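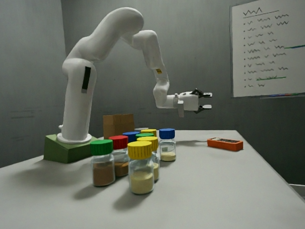
图1 机械臂末端夹爪,两指张开,未夹持物品(仿真渲染)

2号灭菌器偶发报错37,真空阶段中断:处理记录

2025-12-27 整理:Thilini Weerasinghe(消毒供应室)
阅读时间:9分钟

工单状态:已缓解,不同意关闭
设备:Prirkis 台式预真空灭菌器,2号机
累计循环数:3,321(报修时面板读数)
追溯软件:Grekier
维保方:Rathnayake 技术服务
地点:Drorkanetti 口腔诊所,二楼

【问题描述】

2号机在预真空阶段中断,屏幕显示错误37,提示“未达到设定真空度”,随后自动排气,门锁释放。不是每次都出。有时连跑一整天没事,有时上午第一锅就停。1号机同型号,同一个水源,同一批人操作,没出过这个代码。

中断的锅次全部按灭菌失败处理,器械退回,重新包装后改走1号机。目前没有失败锅次的器械流到诊室。下午种植手术排得密的时候,手机和种植工具盒周转不过来,前台已经改过两位患者的时间。

我在工单里勾的优先级是“高”,系统受理后变成了“中”。谁改的不清楚,先记在这里。

【第一次回复,Rathnayake 远程支持】

“您好,错误37多由装载过满或门封圈不洁引起。请减少装载量,用湿布擦拭门封圈,重启设备后观察。如无复发,工单将自动关闭。”

我的答复:

装载没有过满。报错的锅次里有一锅是早上的空锅真空测试,腔内除了托盘架什么都没有,请问怎么再减。门封圈每天开机前擦,擦拭记录在供应室的夹子里,可以拍给你们。重启试过,报错之后重启再跑,下一锅往往能过,这说明不了任何问题,因为不重启再跑,下一锅往往也能过。

另外请取消自动关闭。偶发故障等几天没出现就关单,等于没有处理过。

【第二次回复,Rathnayake 远程支持】

对方要求导出循环日志。Feng-yi Tsang 用U盘从2号机导出,上传附件。同时从 Grekier 里拉了同一时段的追溯报表。

两份东西对不上。机器日志里中断的锅次,在 Grekier 里有一部分显示“已完成”,状态栏是绿的。点进详情,曲线只画到真空阶段就断了,后面是空白,但汇总页照样打绿勾。

这一条我认为比错误37本身更严重。放行要是只看汇总页,就会把一锅没灭菌的器械贴上标签放出去。我们这里放行要看打印条和化学指示卡,所以没出事,但靠的是人,不是这套软件。已经单独给 Grekier 开了一张工单,本单只附链接,不合并。对方客服建议过合并,说“便于统一跟进”,我拒绝了。两家公司一合并,每家都会说是另一家的事。

【现场排查,第一次上门】

工程师到场后先换了门封圈。我问他旧的哪里坏了,他说“看着有点硬”。我把旧圈和1号机的新备件放在一起捏,我没捏出差别。Anoma Barua 也捏了,她说好像是硬一点,又说不确定。旧圈没有让他带走,装袋留在供应室,袋上写了机号。

换完之后跑了空锅真空测试,通过。又跑了B-D测试,变色均匀,通过。工程师在单子上写“故障排除”,让我签字。

我签的是“已更换门封圈,待观察”。一次测试通过证明不了什么,报错那几天里大部分测试也是通过的。他有点不高兴,不过还是收了单子走了。

当天下午第三锅,错误37。

【自行排查】

等第二次上门的这段时间,我们自己做了一些不需要拆机的检查。写详细一点,免得下一个人再问一遍。

先看水。纯水电导率在机器要求范围内,水箱无沉淀。两台机用同一桶水,先排除。对方第一次电话里坚持说水质“可能影响真空”,我请他说明是怎么影响的,他说回去问一下,后来没有再提。

再看电。Feng-yi Tsang 提出会不会是插座的问题,2号机和封口机共用一组插座。于是把封口机挪到对面墙上,单独走线。报错照旧。封口机后来没有挪回去,大家觉得放在对面更顺手,这是另一回事。

然后看排气。2号机的排水排气管从柜子后面走,比1号机的长,中间有一个弯。把柜子拉出来看,软管贴着墙,弯的位置被柜背压扁了一段。用手扶着把它扶圆,松手又慢慢瘪下去。

柜子是四月装修之后重新推回去的。翻打印条,四月以前的那一盒里没有37,四月以后第一次出现隔了好一阵子。所以时间上说得通,但也只是说得通。如果一推回去就压扁,为什么不是马上报错?我的猜测是软管受热受压一点一点变形,没有证据。Manuela Bortolotti(我们的护士长)认为这就是原因,可以结案了。我不同意现在就下结论,先写“可疑”。

【对比试验】

想法很简单:管子扶直跑几天,压回去再跑几天,看差别。

每天早上开机后,空锅真空测试照做。第一阶段柜子拉出来,软管架空,没有受压,装载照常。第二阶段柜子推回原位,只跑空锅,不装器械,免得浪费包装袋,也免得出了问题再追。

第一阶段:没有37。
第二阶段:第二天出现37,之后又出现一次。

看上去很清楚,但我要把不清楚的地方也写上。第一阶段那几天诊所不忙,机器冷却的间隔比平时长。第二阶段只跑空锅,和日常工况不一样。而且换过的门封圈也在里面,没有办法拆开来看。院长 Gertraud Schnyder 看了记录以后问,还要不要继续试,我说最好再来一轮,她说手术排不开,先把管子换了。可以理解。

【现场排查,第二次上门】

换了一位工程师。他把被压的软管拆下来,剖开给我们看,内壁有一处起皱,还有一层发白的沉积。他同时检查了真空泵的膜片,说有磨损,“还能用,但建议换”。

我问磨损到什么程度算要换,有没有数值。他给看了维修手册的一页,上面写的是按循环数或者按365天,以先到者为准。2号机的膜片早就超过365天了。那么问题来了:去年的年度保养单上,“膜片检查”一栏打的是“正常”,“更换”一栏是空的。按手册应该换,没有换,也没有告诉我们。

工程师说去年不是他来的。

处理结果:
- 排气软管更换,改走柜子侧面,不再有急弯
- 柜背与墙之间加限位块,柜子推不到底
- 真空泵膜片更换(本次免费,已要求在维修单上写明)
- 门封圈保留第一次上门时换的那条

更换后空锅真空测试通过,B-D测试通过,带生物指示剂的装载测试送培养,结果阴性,2号机恢复使用。

【当前状态】

更换后至今没有再出现错误37。Rathnayake 在系统里点了“已解决”,根本原因填的是“用户安装环境不当”。

这个写法我不接受,理由如下。

软管受压确实是我们推柜子造成的,这个我们认。但是膜片超期没有换,是保养没做到,同一次维修里两样东西一起换,凭什么只写其中一样?软管和膜片哪个是主因,现在谁也说不准,因为没有分开换。我当时提出过先换软管,跑几天,再换膜片,工程师说不可能为一个膜片再跑一趟。那就请在原因栏写“未能区分”,不要写成一个确定的结论。

还有第一次上门的费用。换下来的门封圈看不出损坏,换完当天就复发,这张账单 Manuela Bortolotti 已经暂缓付款,等书面说明。

Grekier 那边的回复是:中断锅次显示绿勾属于“显示层面的已知情况”,会在后续版本里优化。没有给版本号,也没有给日期。我问“已知”是从什么时候开始知道的,有没有通知过别的诊所,目前没有收到回答。

【临时措施(2号机和1号机都执行)】

1. 放行以打印条为准,Grekier 汇总页的颜色不作依据。打印条上没有“循环完成”字样,一律退回。
2. 放行人在打印条上签名,贴进纸质登记本。两套都要做,麻烦也做。
3. 出现错误37,记下时间、装载内容、是否刚开机、上一锅结束到现在隔了多久。不要重启了事。
4. 移动2号机旁边的柜子之前先看后面的管子。限位块不要拆。
5. 软件更新之后,挑一锅中断的记录点进去看,确认状态栏变了,再考虑取消第1条。更新说明里写“已修复”不算。

【补充,Anoma Barua】

昨天晚班2号机真空阶段声音比平时大,锅次正常完成,没有报错。打印条已贴。我不知道算不算,先写上。

【补充,Thilini Weerasinghe】

算。我今天早上去听了一次,和1号机比,确实闷一些,可能是新膜片还没磨合,也可能是改过走向的软管碰到了柜子侧板。工程师电话里说是“正常现象”,没有来看过。已要求在下次上门时一并检查,本单保持打开。

相关记录
· Grekier 汇总页将中断锅次显示为“已完成”(未解决)
· 1号机打印条字迹变浅,换纸无效
· 封口机温度设定与实测不符
· 综合治疗台水路:早晨首次冲洗记录缺失
· Prirkis 年度保养单各栏填写要求(草稿)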